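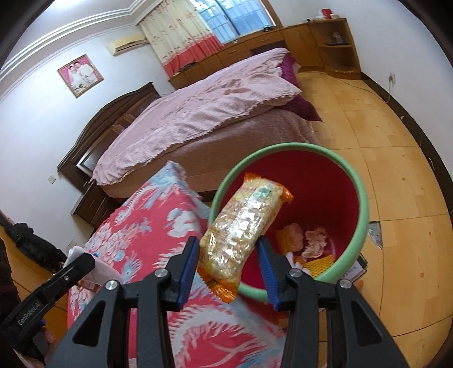 HOUSEHOLD PRACTICE

Bedroom bins: size, contents and placement

The bedroom bin gets less attention in most housekeeping guides than the kitchen bin, and in the October questionnaire it drew more comments than any other item. Readers returned 88 forms. The points below follow the order of the form, with notes from Suryani Hartono, who compiled the replies, and Irfan Nair, who writes our storage pages.

What goes in

Typical contents are light and bulky: tissues, wrappers, price tags, cotton pads, lint and snack packets. The bin in the photograph holds crumpled pale pink tissue and a white wrapper, with a clear packet of pale yellow crackers or biscuits over the opening. The weight of a load like this is negligible. Volume is the limiting factor, and crumpled tissue takes up several times the space of the same tissue folded flat.

Food is the exception to the light-and-dry rule. Crackers and biscuits are dry when packed but soften once the seal is open, and crumbs in a bedroom bin attract ants sooner than most people expect. Two courses are acceptable. A packet that still has its contents can go in the bedroom bin whole, seal intact, provided the bin is emptied the same day. An opened packet should be closed with a fold and a strip of tape, then taken to the kitchen waste. Where food waste is collected separately, tip the contents into the food caddy and put the film with the plastics or the general waste according to the local list.

Clear film with crimped ends is often made of more than one layer. It should not be assumed recyclable on the grounds that it is transparent. Check the packet for a material code; if there is none, treat it as general waste.

Capacity and shape

A round bin with an open top remains the most common type among respondents. It has no lid to lift and no corners to trap lint, and it can be wiped with one pass of a cloth. The drawback is floor area. A round bin against a wall leaves two wedges of floor that collect dust, so it should be pulled out whenever the floor is swept.

Five liters is enough for one person if the bin is emptied twice a week. Two people sharing a room should go up a size or empty it more often. Vesna Dumitrescu wrote in to recommend a bin with a separate rim that clamps the liner. We agree, with one reservation: the rim must come off with one hand, or the liner will be left in past its time. Kamarul Pillai uses the Sasteo round model with the clamp ring and reports that the ring has loosened after a year of use. Jirkier makes a comparable bin with a thicker ring, which costs more and is harder to find.

Color is a matter of taste, with one practical note. A dark or strongly colored interior hides staining, and for that reason it needs to be washed on a schedule instead of by eye. Once a month is adequate for dry waste. Use warm water and dish soap, rinse, and stand the bin upside down until dry before putting in a new liner.

Placement

The bin belongs within arm's reach of the place where waste is produced. In most bedrooms that is beside the bed or next to the dressing area. Replies describing the bin behind the door also described tissues on the nightstand, and the connection is plain enough.

Keep a clear margin between the bin and any bedding. Quilts, throws and long blankets should not hang over or lean against the rim. This applies particularly when spare bedding has been folded and is waiting to be put away, as a folded quilt is wide and tends to slump. A margin of one hand's width is sufficient – more if the quilt is a heavy one. The same goes for garments on hooks or rails: a hem that reaches the floor will reach the bin.

Do not place an open bin directly below an air conditioner outlet. Light film and tissue will lift out in a strong downward flow. Across the room from the unit is generally fine.

Clearing order

Irfan Nair suggests doing the bin partway through a bedroom tidy. His sequence is as follows.

1. Collect small waste from the bed, nightstand and floor, and put it in the bin.
2. Check plastic bags and small boxes before discarding them. Receipts, spare buttons and charging cables turn up in both.
3. Fold spare quilts and set them aside, patterned face inward if the fabric is prone to fading.
4. Straighten the blanket on the bed. Blankets with lace or similar edging should be lifted into place, as pulling on the edging stresses the stitching.
5. Remove the liner, tie it, and carry it out.
6. Sweep, including the floor under the bin.

Qistina Majimbun objects to step 5 coming before step 6, on the grounds that sweepings then go into a fresh liner. Her point is sound for dusty rooms. In that case swap the two steps and hold the old liner open for the dustpan.

Liners

Liners one size larger than the bin fit better than those sold as an exact match. The overlap should be at least the width of three fingers all the way around. Keep two or three spares flat on the base of the bin, under the liner in use. The Pasaribu rolls listed in our spring issue come in packs of 100 and are still in stock at the Pilunier counter.

Supermarket carrier bags will serve if they have no holes. Press the bag against the base first to let the air out, then fold the handles down outside the rim. Trapped air is the usual cause of a liner that rides up and spills its first few items.

Further comments on bedroom storage are being held for the next issue, which will deal with quilts: folding widths, shelf depth, and the use of cotton covers in humid rooms. Readers who have measured their own shelves are asked to send the inside depth and the folded width of the quilt kept there.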